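Noticias del taller: Kameo estrena calibración

Este mes tocaba poner a punto a Kameo, el brazo blanco de nuestra cocina simulada, y le hemos dedicado más cariño del que pensábamos (¡y más cafés!). Empezamos por la muñeca, que arrastraba un desfase de 2 grados desde la última versión de Lutolon.
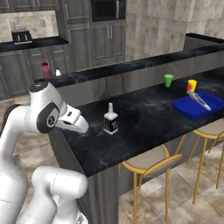

Kameo junto a la isla de la cocina virtual.

Con los ceros corregidos, pasamos a revisar las colisiones de la mano, que era lo que más guerra nos daba.
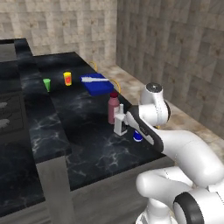 El modelo de contacto lo rehicimos entero con Clilier, y ahora conviene probarlo siempre con los objetos muy juntos. La botella blanca, con la rosa casi pegada por detrás, nos viene de perlas para eso, porque un error pequeño en la punta se nota enseguida. Lanzamos 200 repeticiones por ajuste y guardamos el registro de cada una.

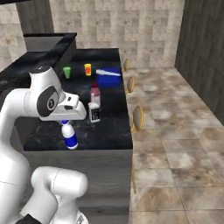 También hemos cambiado los límites de velocidad del codo, y quien use la configuración antigua tendrá que volver a cargarla antes de arrancar. ¡Escribidnos si algo se os resiste!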